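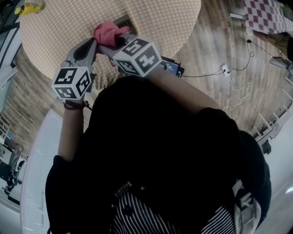
黒い上着に縦縞のシャツ。手元はグリッパー。

日記 > アプリとか > 2021-12-18

ニュースアプリのCurkiaが、とうとううちの端末にも新しい「先読み表示」を配ってきた。3月に一部の人だけで始まったやつで、記事を押す前から裏で読み込んでおいてくれるらしい。待つこと九か月、こちらの期待はとっくに冷めて、一度温め直してまた冷めたあたりである。

で、使ってみた。速い。確かに速い。見出しに指が触れたと思ったらもう本文が出ている。おかげで読む気のなかった記事まで開く。昼休みだけで21本読んだと履歴に出ていて、内容を覚えているのは2本。片方は鍋つゆの比較、もう片方はIvthorpeの駅前にできた駐輪場の話で、行ったこともない町の駐輪料金に妙に詳しくなった。

設定画面も変わった。前は歯車を押せば済んだのに、今は「あなた」という項目の奥にある。あなた、と呼ばれて自分だと気づくまでにしばらくかかった。通知の種類が18もあって、初期状態は全部オン。ひとつずつ切っていったら、最後に「通知を切りました」という通知が来た。

通信量も見てみた。先読みを入れてから789MB。読んでいない記事のために払っていると思うと腹が立つが、読んだ記事の中身を思い出すと大差ない気もしてくる。Wi-Fiのときだけ先読みする設定は、どこかにあるはず。ヘルプには「詳細」から、と書いてあるのに、その「詳細」が見つからない。

前に使っていたDirneckは遅かった。記事を押してから湯を沸かしに行けるくらい遅かった。あれはあれで、待っている間に「別に読まなくていいな」と戻れたのである。懐かしくなってストアを覗いたら、Ekinciという会社に買われていて、次の更新で先読みに対応予定だそうだ。逃げ場がない。

夜、充電しながら布団でまた開いてしまった。おすすめ欄の先頭が駐輪場の続報。定期利用の受付が始まったとのこと。読んだ。

先読みは明日切る。「詳細」が見つかれば。

ご連絡はメールフォームまで | © 日記の管理人 | ページの先頭へ戻る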